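Essential Oils at Home: Frequently Asked Questions

Updated October 24, 2025

Do essential oils cure colds?
No. A strong smell of eucalyptus can make a stuffy nose feel clearer for a while. The cold goes on for as long as it was going to. If a label promises more than that, put it back on the shelf.

What does "therapeutic grade" mean?
Whatever the seller wants it to mean. No government office hands out that grade. I wrote to Pileo in May to ask who had tested their lavender, and got back a coupon.

Is the $58 bottle better than the cheap one?
Sometimes. Rose and sandalwood cost a lot to make, so a very cheap one has probably been stretched with something. With lemon or peppermint I would want to see a reason for the price, and "small batch" isn't one. Ask for the Latin plant name, the country and the batch number. Declercq prints all of these. Histirow prints a poem.

Can I put it straight on my skin?
Please don't. Undiluted oils can cause burns and rashes, and some people who react once go on reacting to that oil for years. "Natural" has nothing to do with it – so is poison ivy.

Can I drink a few drops in water?
No, and I don't care how many drops your cousin takes. Oil and water don't mix, so you get it full strength on your tongue and throat. If a child swallows any, call poison control right away.

Are diffusers safe around pets?
I wouldn't count on it. Tea tree oil is known to make cats and dogs sick, and birds have delicate lungs. Ask your vet, who isn't selling you a diffuser.

How long does a bottle keep?
Citrus oils go off first. I give mine around six months once opened, then they go.

Where should I store them? 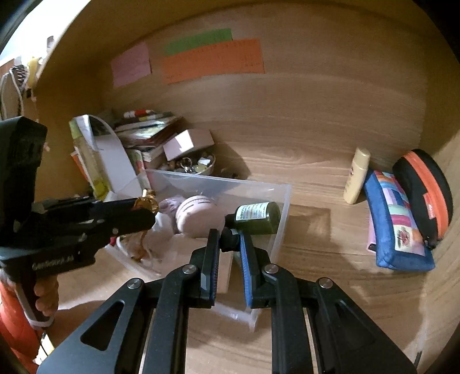 Darcy Tamihana

A closed wooden cabinet does the job, up high if there are kids in the house. Small dark glass bottles are the usual choice because light spoils the oil. Keep the caps tight. You don't need the padded case they sell at Dindonton – a shoebox works too.

Do you earn money from any of these brands?
No. Digby Waaka pays the hosting bill and he doesn't like the smell of any of it.

Can I send in a question?
Yes, through the contact form. Please don't send discount codes.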